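Water tests at Brovside to resume in September

Free testing of private wells will start again in September, Brovside council has confirmed.

The service stopped last year after 800 homes had been checked. Nia Yorath, who runs it, said 16 wells in Punitz would come first – all had high nitrate readings.

Glassware on the bench

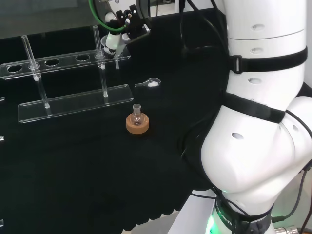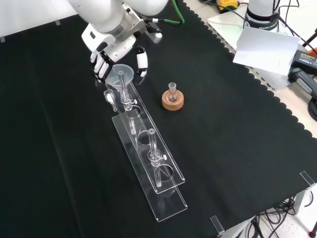 Residents can hand in bottles at Prarkport library until 4pm.

Contact us | © Brovside News | Back to top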